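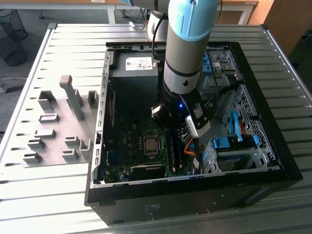 *Reading time: 2 minutes*

**Wadine, January** – Zarnard has finished setting up Grulia, its two-arm cell for work inside desktop computers, and we are delighted to share how it is put together and how we keep it in good order.

Grulia is built on a slatted aluminium table. A tower goes down on its side with the panel off, next to a grey fixture plate with raised holders for parts such as memory modules. The layout is simple, but getting it right took most of the autumn! Our first plate sat a touch too high at one corner, and a memory module is not a forgiving thing to pick up at an angle.

"I must have levelled that plate in my sleep," said Peadar Fahy, who led the set-up. "The day both arms found every holder without a nudge from me, I rang home to tell them."

The team now works from a written list of 26 checks, covering finger screws, cable slack, camera mounts and the position of the plate. It lives on a clipboard by the cell and is worked through before the first run at 8.30 am.

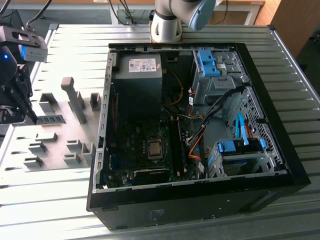

**How long does the morning check take?**
Twenty minutes on a normal day, and closer to an hour if the plate has been taken off for cleaning and the holders have to be taught again.

Most of the care goes into the fingers. Their joints are held by small screws that can work loose over a long run, and a little play at the knuckle becomes a lot at the fingertip. Huia Lowther, who looks after the grippers, marks each screw head with a paint pen once it has been tightened, then goes over the marks again after
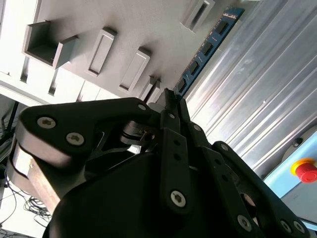 every 438 picks. The number came from her own logbook: it was the shortest run after which she had ever found a loose screw, and she saw no reason to round it up. Finger joints are stripped and cleaned at 1,350 picks, and the pins are replaced at roughly 3,000.

"I love this part of the job," said Huia. "You get to know the feel of a good joint, and when one goes stiff you want to find out why."

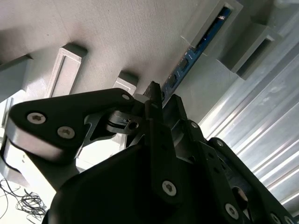
*A fingertip close to the blue circuit board, with grey holders alongside.*

Zarnard is making the full check list and Huia's notes on finger care free to any workshop that would like them, along with drawings of the Grabowska fixture plate. Corrections are very welcome, and so are visitors to Wadine who want to try the checks for themselves.

**Contact:** Peadar Fahy, Grulia set-up team, Zarnard, Wadine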